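Ikach Tape Rescue - progress report to the Brelham Fund
5th December

Hello again, and thank you for being so patient while I got this written up! I know the report was meant to be short, but a lot has happened since the last one and I'd sooner give you too much than have you wondering what we did with your money.

The big news first. We now have clean transfers of all the session reels for Grellari, the sea picture whose orchestral score was the whole reason we came to you in the first place. There are 57 reels, and every one of them has been baked, played, captured and logged. I had budgeted for losing a few (the boxes had been in a basement, and you could smell it), so getting to the end of the shelf with music on every reel was a very good day. Reel 31 has a dropout in the left channel during the harbor cue, but the same passage turns up in a second take and I think we can patch it.

What we didn't expect was how much of the score never made it into the movie. The final cut uses the main theme in four places. On the tapes it's all over the place - there's a slow version for solo bassoon, a waltz version with no slate at all, and a long, stormy finale that the film drops completely in favor of wind noise. I've played that finale for everybody who comes through the door. I'd love it to close the album.

The paperwork has been slower. The cue sheets list one running order, the conductor's book lists another, and the reels follow neither. Seo-ah Kong has been matching takes to the written score bar by bar, and she's through the first half. She found that two cues we'd filed as alternates are really one piece recorded in two chunks, with a pickup bar shared between them. Once you know it's there, the join is easy to hear. We've renamed both in the log and I'll send you the new sheet with the next batch of listening files.
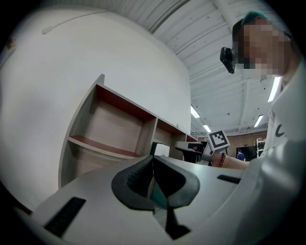

Yulan Xue
Project lead, Ikach Tape Rescue

On to the sound itself. The strings were recorded pretty close, which makes them lovely and warm in the quiet cues and kind of harsh when everyone is going full tilt. I've been trying a very gentle touch on the top end and leaving the hiss mostly alone. We did a heavier pass early on and it took the air right out of the harp, so that version has gone in the drawer. My plan is to master from the light pass and do hand repairs only where there's a click or a bump that would pull you out of the music.

We did lose time in the fall. The playback deck developed a wobble, and you can't fake your way around a wobble when there's a held oboe note every two minutes. Getting it looked at and set up again set us back six weeks. I moved the booklet work forward to fill the gap, so the draft notes are further along than promised: an essay on the composer's way of working with small motifs, plus a track-by-track guide that still needs its second half.

Money now. Transfer work came in a little under the estimate and the deck repair ate the difference, so we're sitting right where the budget said we'd be. Dong has quoted us for pressing up to 1,000 copies of the CD, and the quote holds through the end of December. I'd like to say yes to it if you're comfortable with that. The one item I'm nervous about is the license for the poster art. The studio's rights office has been friendly but slow, and I don't have a final number from them. If it comes in high, we could use a plain typeset cover and put the poster inside the booklet, or skip it.

What's left to do: finish matching the second half of the score, settle the album order, patch the harbor cue, finish the notes and get the art question answered. I'd also like a fresh pair of ears on the whole program before mastering, ideally someone who doesn't know the film, so if anybody at your end fancies an evening of stormy brass, please tell me.

Two things I need from you. First, a yes or no on the pressing quote. Second, the exact wording you'd like for the fund's credit on the back cover - the old agreement has it two different ways and I don't want to guess.

The rough mix of the finale is in your listening folder. Play it loud!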